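The Bench Gets Its Own Bus

Carrillo have carried 3 goalkeepers all season, and only one of them has touched a ball in anger. The other two are, by common consent, the funniest people at the club. They have had the time to work on it.

It is May 2021, the table is tight, and the women's second division has discovered depth. A few years ago a coach in this league would name eleven players and hope the twelfth remembered her shin pads. Now Umesh Awasthi, in his second year in charge of Carrillo, has a squad so full that he leaves internationals at home. He breaks the news to them by text, with a thumbs up. He has been asked to stop using the thumbs up.

"I like a problem," Awasthi told me after the draw at Olesik. He said it in the voice of a man whose problem was sitting two rows behind him, listening.

The problem that afternoon was Ritu Maurya, who scored twice in December and has started once since. She plays wide on the left, or did, until Rekha Tomar came back from a knee operation and took the shirt without much discussion. Maurya is 22 and has the patience of a kettle. She warms up for the whole second half whether anyone has told her to or not, and the fans at the river end have started timing her sprints.

"I'm fit," she said. "I'm probably the fittest person who has ever sat down."

Tomar is more diplomatic, as the one in possession usually is. She says the competition has made her sharper, and that Maurya kicks her in training only as often as the ball requires. They share a ride to practice. I'm told the radio stays on.

Olesik have gone the other way. Their captain, Sarita Bhardwaj, has played every minute of the campaign and looks it. They run a squad of sixteen, two of them students with exams, and against Carrillo they finished with a center back up front and a center forward asking to come off. They also got a point, thanks to an 80th-minute header from Bhardwaj, who then lay on the grass long enough for the physio to bring her a sandwich.

Their coach, Renato Aravena, takes a certain pleasure in this. He thinks big squads make for big meetings. "I know what everyone had for breakfast," he said. "He needs a spreadsheet to know who is left-footed."

The argument will be settled in the next month, when the games come every few days and the legs start to go. Carrillo ought to finish above Olesik. They have fresh players, a proper medical room and almost 200 fans who now travel to away games.

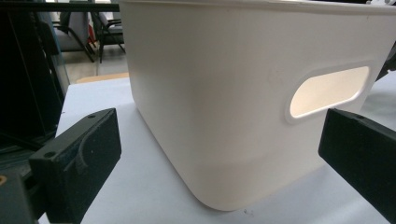
They also have Maurya, who came on for the last four minutes at Olesik, hit the bar, and ran straight down the tunnel at the whistle to do her cooldown. Awasthi says she will start the next one. He said that about the last one too, and she has kept the text.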